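Is the Trurier gripper kit any good for light stuff like paper and string?

I've been eyeing the Trurier kit for our little shop (cards, gifts, window displays) and I can't find one review that isn't about lifting boxes. I want it to handle postcards and clothespins on a rope. It's $1733 and I'd rather not find out the hard way. Anybody tried it?

Answer 1 (9 votes)

I've had mine since April and I like it a lot! Clothespins are a fair test because they're small and springy and a rope never stays where you put it. Start slow, I run mine at 20 percent speed for anything that sags. The wrist camera sits really close in, so you get a good look at the jaws.

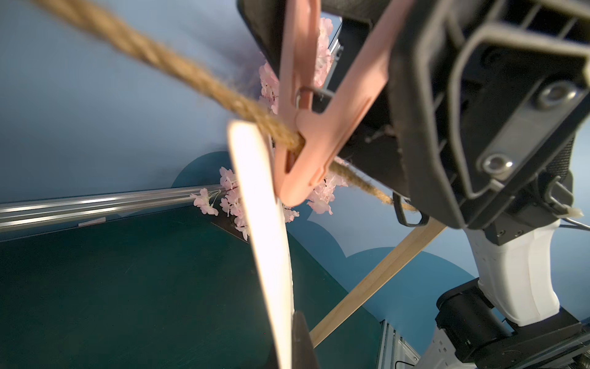 Pink clothespin on the jute rope, wrist camera view

My one gripe is the manual. The part on grip force is half a page and you'll end up guessing (I started way too high and creased a bunch of cards, so practice on junk mail first). Support at Irport, where I bought it, did write back the same afternoon.

Cards need more patience than pins. They're thin, they slide, and a white card under a bright lamp washes out. Soft finger pads help a ton, so get those with your order if you can.
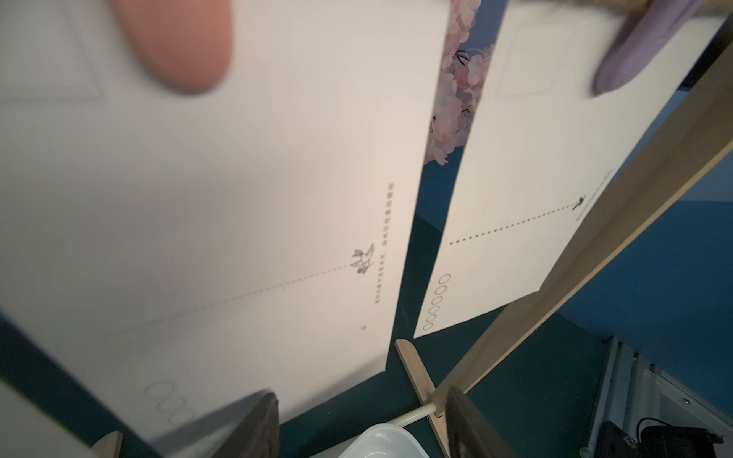 Two postcards by the wooden stand, pads up close

Answer 2 (2 votes)

Look at the Aguiar one too, it's cheaper. Never used it on paper though.

Answer 3

does the Vumton adapter fit this?? asking for mine, the screws dont line up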